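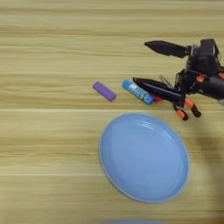

Hand build, part 11. Wrist is back on the arm after Tuesday's strip-down. The cables are rerouted between the housings with more slack, as the old run went tight at full rotation.

Test objects for now are a glue stick and a purple block, with a light blue plate as the target. The glue stick is the harder of the two. It is round, and the long lower finger has to come down along the top of it or it rolls.

Grip force is set in software as a current limit per motor. I started at 200 mA and have come down to 100. Below that the short fingers stall before they close.

The orange segments are a reprint. Pallavi Nautiyal ran them on the Cilov at the workshop with the infill turned up. The first set split along the layer lines at the pin holes.

Control loop was overrunning whenever logging was on. Log writes now go to a separate thread and the jitter has gone.

Log file is nearly 3000 lines per session, so I need to thin it out before I share anything.

Still to do: strain relief at the wrist, a proper zero position for the upper finger, and new screws for the motor brackets. Bhatia has the short ones on back order.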